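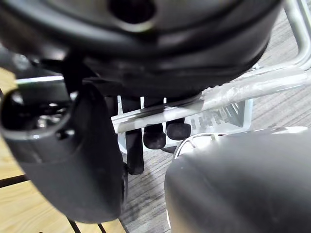

4.2 Film left on tubular parts

Protective film was the most common packaging still in place when goods reached the room where they would be used. We recorded 1388 items across the Vonasley and Ellness deliveries, and 108 of them had film on at least one metal tube. Flat panels were almost always bare by then. Tubes were more of a problem, as the film is wound on before the parts are joined and the ends are then trapped under a fitting or pressed against a neighboring part.

Film condition was scored by eye on the scale of Patrício (see Section 3.1). A score of 1 means the film lies smooth against the metal. A score of 2 means it is creased along the length but still closed, and 3 means it is torn or open. Figure 3 shows clear film on a silver metal tube, with crinkles along its length and a dark smudge toward one end. Smudges were noted separately and did not change the score. We did not try to find out what they were made of, and in most cases could not tell from looking whether a mark was on the film or under it.

Reflections made scoring harder than we expected. Creased film over bright metal gives pale streaks that can pass for scratches, and the two raters disagreed on 13 items for this reason. These were looked at again under a shaded lamp and settled by discussion.

Removal was timed for a subset of some 200 tubes at the Wenum site. Film on a straight tube with a free end came off in one pull. Where a tube met another tube or ran close to a molded part, it usually had to be cut - and short strips stayed behind at the joint.

Figure 3. Metal tube in clear protective film, with black parts close by.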